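Home | Issues | Authors | Search
March – by Selvaraj Kumarasinghe
Print this page | E-mail this article

4.2 Fare estimates and what riders paid
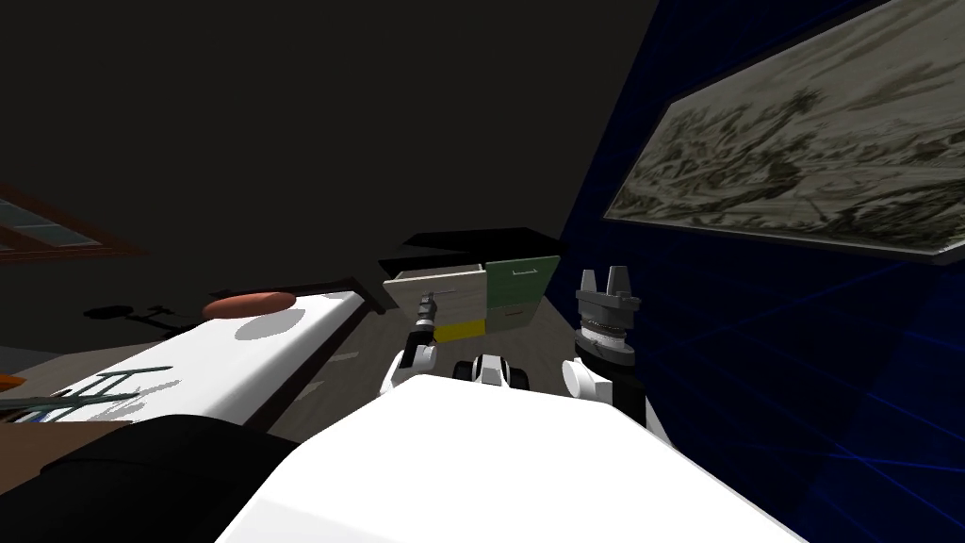

Figure 2. Simulated view over the robot's white upper body, with both arms reaching toward a piece of furniture and an open drawer.

We compared quoted and final fares for 2,749 taxi trips between Skimilau and Ruddock. The Fastunance app quotes a price before pickup – a promise it keeps when traffic agrees. Roughly 170 trips ended at the quoted fare. The rest cost more, apart from 10 that cost less, which we checked twice. Waiting time at Luluria station explains most of the gap. Drivers call it bad luck; the meter calls it income. Night trips were left out, as the night tariff is set separately.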